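Startseite | Haus Gullotik | Wohnen | Bildergalerien | Kontakt

Bildergalerie: Die Gemeinschaftsküche im Haus Gullotik

Das Wohnheim Haus Gullotik der Stiftung Sabbagh verfügt über 61 Wohnplätze. Jeweils 3 Wohnungen teilen sich eine Küche. Die Galerie zeigt die Küche im zweiten Obergeschoss, wie sie im Januar von den Bewohnerinnen und Bewohnern genutzt wurde.

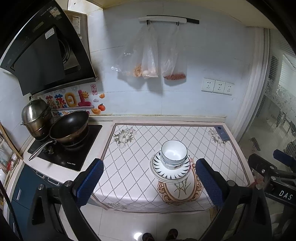 Geschirrstapel auf der Arbeitsfläche: weiße Schale mit dünnem blauem Rand, darunter ein Teller mit dunkelblauem Strichdekor und ein weiterer weißer Teller. Die Unterlage trägt ein Rautenmuster und blasse Blumensträuße.

Links daneben der Herd mit schwarzer Glasplatte, darauf ein Wok und ein mehrstöckiger Dämpftopf aus Edelstahl.

Über der Kochstelle ist eine schwarze Dunstabzugshaube angebracht. Die Fliesen darunter schmückt ein bunter Aufkleber mit lachender Sonne und chinesischen Schriftzeichen.

Geschirr und Töpfe sind Eigentum der Wohngemeinschaften. Die Nutzung der Küche ist in der Hausordnung, Abschnitt 2, geregelt. Anfragen zur Belegung nimmt die Verwaltung in Drekness entgegen.

Kommentare (3)

Bewohnerin 2. OG: Der Teller mit den blauen Strichen gefällt mir sehr. Gibt es das Muster noch irgendwo zu kaufen?

kochfreund: Ein Dämpftopf mit mehreren Etagen lohnt sich, wir garen darin Gemüse und Teigtaschen gleichzeitig.

Gast: Wann folgen Bilder aus dem Haus Haditz?

Weitere Galerien
Haus Haditz: Der Speisesaal
Waschküche und Trockenraum
Der Innenhof im Sommer
Haus Gullotik: Möblierung der Einzelzimmer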